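Ticket: Grerico office printer creases colored paper from Tray 2
Opened by: Genalyn Galang, Floremska Activity Center
Assigned to: Teodoro Agbayani, Willberg Print Support
Priority: Normal
Status: Closed

Original request

The printer in our front office has started creasing colored paper. White paper is fine. We print handouts and sign-up sheets on green and yellow, and since the start of August a lot of them come out with a fold in one corner or a line across the page. Twice it stopped completely with "Jam, open rear door" on the panel.

Paper is Fonseca colored, 90 gsm, same as we always buy. It goes in Tray 2, the 500-sheet one. Page counter reads 3,098 so the machine is not old. I have turned it off and on, and I have taken the tray out and put it back. No change.

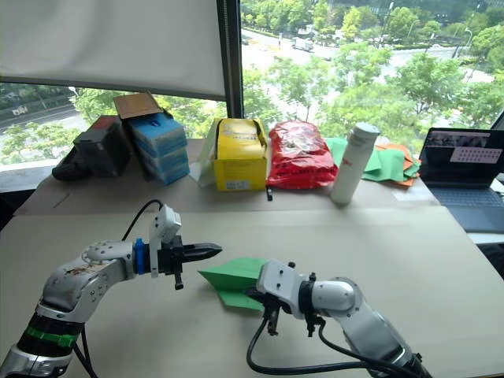

Reply 1, Teodoro Agbayani, 9:40 a.m.

Thanks for the details. Please check these and reply with what you find:

Open Tray 2 and look at the blue guides on both sides. They should touch the stack without bending it.
Check that the stack is under the fill line.
On the panel go to Paper, then Tray 2, then Type. Tell me what it says.
Print ten green sheets from Tray 2 and ten from the bypass slot on the front. Tell me how many are creased from each.

Do not pull jammed paper out through the front. Open the rear door first and take it out from there.

Reply 2, Genalyn Galang, 11:15 a.m.

Guides were a bit wide on the left. I moved them in. Stack was under the line. Type says "Plain, Light."

Tray 2: four creased out of ten. Bypass slot: none.

Pacita Galang also uses this printer and says the jams are worse first thing in the morning. The paper is kept in the supply closet, opened packs on the bottom shelf.

Reply 3, Teodoro Agbayani, 1:05 p.m.

The bypass slot has a straighter path, so a clean result there points to Tray 2 or its rollers. The type setting is also wrong for your paper. "Plain, Light" feeds faster and uses less heat. Change it to "Colored" and press OK twice — if you press it once, the panel goes back to the old value without telling you.

For the morning jams, please move the opened packs off the bottom shelf and close the wrappers with tape. Paper that has taken up damp will curl at the corners, and a curled corner catches on the turn roller.

Then fan a new pack and load half a tray. Is the paper taking a clean fold by hand? Sometimes a bad batch cracks along the fold.

Reply 4, Genalyn Galang, 2:30 p.m.

Changed the type and pressed OK twice. It stayed on Colored this time. Packs are taped and up on the middle shelf. One creased out of ten now.

No cracking that I have noticed. It folds the way it always has.
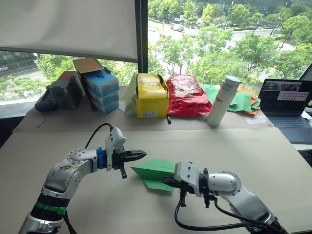 Green paper folded into an airplane.

Reply 5, Teodoro Agbayani, 2:50 p.m.

Better, but one in ten is still too many. I will send someone to look at the turn roller. Can you tell me if the crease is always in the same place on the page? If you still have any bad sheets, keep them flat in a folder and write the tray number on the back.

Reply 6, Genalyn Galang, 3:20 p.m.

The creases run across the page, nearer the left side than the right. I only kept two marked ones and they are in a folder by the printer.

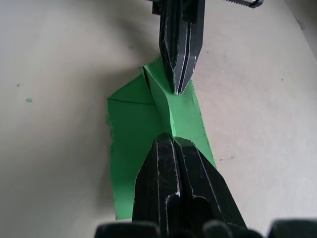 Green sheet, partly folded, left edge ragged.

Site visit, Darcy MacLeod

Removed Tray 2 and rear door. Turn roller had a build-up of paper dust at the left end and one spring clip was not seated. Cleaned the roller, reseated the clip, cleaned both pickup rollers. Left guide lock is worn and slips when the tray is pushed in hard. Replaced it from the van.

Ran 300 sheets from Tray 2, mixed green and yellow. No creases, no jams.

Eduardo Dizon signed for the work at the front desk.

Follow-up, Genalyn Galang

Working normally from both trays. The tray number stickers Darcy left are on. You can close this.

Closed by Teodoro Agbayani. Cause: dirty turn roller, loose clip, worn guide lock, wrong paper type. Part used: guide lock, Tray 2, left.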